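**Hairline crack at the skimmer throat, gunite pool**

**tullbridge_t**
Gunite shell, plaster finish, 7 years old. Losing around 500 gallons a week with the pump off. Water stops dropping just under the skimmer mouth. Dye test pulls into the joint between the plastic throat and the plaster on the left side. Is putty enough or do I need to cut it out?

**mudvalve**
If it holds level below the mouth and the dye moves, you have your leak. Two-part pool epoxy putty, pressed in by hand. Clean the joint with a stiff brush first. No need to drain.

**B. Baidoo**
Putty is a patch. The throat and the shell move at different rates, and a rigid fill in that joint will let go again. I would lower the water below the skimmer, chase the joint out, pack it with hydraulic cement set back from the face, and finish with plaster mix.

**mudvalve**
Mine has held through several winters. Cutting next to a plastic throat is a good way to crack the throat.

**B. Baidoo**
With an angle grinder, yes. Use a small cold chisel and stay on the plaster side.
– Bernice

**dogbe_pools**
Check the deck before either one. If the slab was poured tight against the bond beam with no expansion joint, it pushes on the skimmer every time it heats up, and no repair at the throat will last. We see a lot of that out toward Bastley.

**tullbridge_t**
There is a joint, but the caulk is hard and split along most of the skimmer side. Shell is 35 feet long, if that matters for movement.

**dogbe_pools**
Then pull the old caulk, fit backer rod and reseal with self-leveling polyurethane. Do that whichever way you fix the throat.
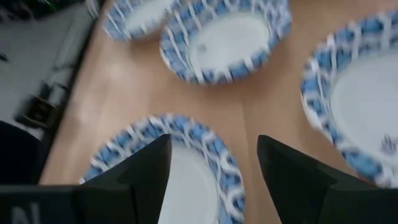
*Last edited by tullbridge_t, September, 4:10 pm*

Update. Deck joint is recaulked. Went with putty at the throat for now. Overnight bucket test shows pool and bucket dropping by the same amount, pump off. Pump on is still to do.

**mudvalve**
Good. Run it pump on for a full 24 hours. If it drops more that way, look at the return lines.

**B. Baidoo**
I still expect that putty to open up by spring. Mark the waterline on the tile so you have something to compare against.

**kisesville_ron**
Got quoted $2000 for the same job, including a new skimmer. Is replacing it ever justified?

**dogbe_pools**
Only if the body is cracked. Get a pressure test on the skimmer line before you sign.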